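Parallel gripper or three-finger for simulated kitchen tasks?

Posted by Signe Hallgrímsson
Tags: grippers, simulation, kitchen tasks

I'm trying to choose between two end effectors before we spend money on either. One is the stock parallel gripper that comes with our arm. The other is the Skunley three-finger hand. Everything so far is in simulation, in a kitchen layout, and the tasks are turning a stove knob, opening the oven door and moving a saucepan by its handle.

I run each task 1000 times per gripper with the pan and the arm start pose shifted a little each time. The policy is the same apart from the last layer. Control rate is 15 Hz.
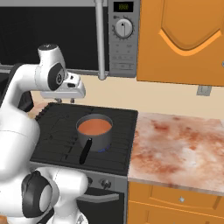 The parallel gripper does fine on the oven handle and badly on the saucepan. It closes on the handle, lifts, and then the pan rolls around the handle axis until the soup side points down. The three-finger hand holds the pan level but misses the knobs a lot, and the simulation runs noticeably slower with it. I have tried raising the finger friction on the parallel gripper. It helped until the contacts started to jitter.

Is the rolling a real property of two short fingers, or is it my contact settings? And would a wrist camera change the answer? I only have a fixed camera at the moment, and the arm blocks part of the stove from it.

Kwofie_lab

Three finger. We switched and never went back. Parallel is for boxes.

Shakuntala Bhardwaj

Some of each, I think. Two flat fingers on a round handle give you very little resistance to twist, and a full saucepan is heavy a long way from the grip. A real gripper has the same trouble. But many simulators make it worse by treating each fingertip as one contact point. Check how many contacts you get per finger when it closes. If it is one, add torsional friction or split the pad into a few small boxes – we use 6 per finger on the Birkalitz model and the jitter went away.

Put the sliding friction back to its old value before you do that, or you won't know which change did the work. Also look at the physics step. 15 Hz is fine for the policy, but the contacts need a much smaller step underneath it. I'd try 2 ms.

Try closing nearer the pan too. It shortens the lever, although with a lit burner I would keep some clearance if this is ever going on hardware.

For the knobs, log where the three-finger hand is when it misses. Ours was a bad tool center offset and had nothing to do with the hand.

On the camera, yes, add one at the wrist, but do it after you have compared the grippers. Otherwise you are comparing two things at once.

clakov_user

Agree with the contact advice. One more thing, check whether your soup has any mass. In the kitchen assets I used, the liquid was only a visual mesh and the pan weighed the same full or empty, so my lift numbers looked much better than they should have. If yours is the same, add the weight to the pan body and rerun both grippers.

I don't know the Skunley hand so can't help on that part.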